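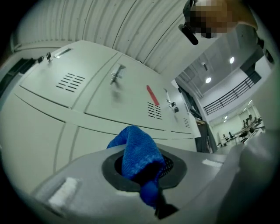 Blue cloth in the gripper opening, by the lockers.

2 min read
Filed under: Robotics Club > How-To

Cloth pickup, hand-held gripper

1. Fold one microfiber cloth in half and lay it flat.
2. Start a new take in Venar. Jirayu Pongsiri's last one was 1,437.
3. Close on the fold and lift slowly. Hold for a count of three.
4. Lower, open, stop the take.
5. Delete bad takes the same day. We need 200 good ones by January.

Questions go to Tanner Zacharias.

Contact | © Cedlow Robotics Club | Back to top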